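Isdale wellbeing at work program – March update for Gus Bellamy

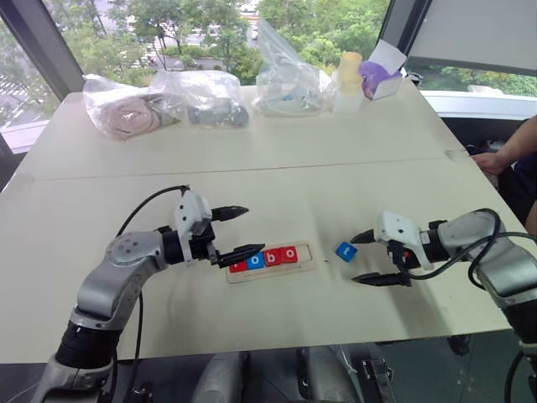
White table, letter blocks in the middle.

Manager training: 15 of 20 done. Rest booked at Bikthorpe, mornings only.
Staff survey went to 700, got 300 back. Low from the night shift – paper copies going out next week.
Spend on track. D'Amico invoice still not in, have chased twice.
Need from you: a yes on the second round of stress workshops befor the room hold runs out.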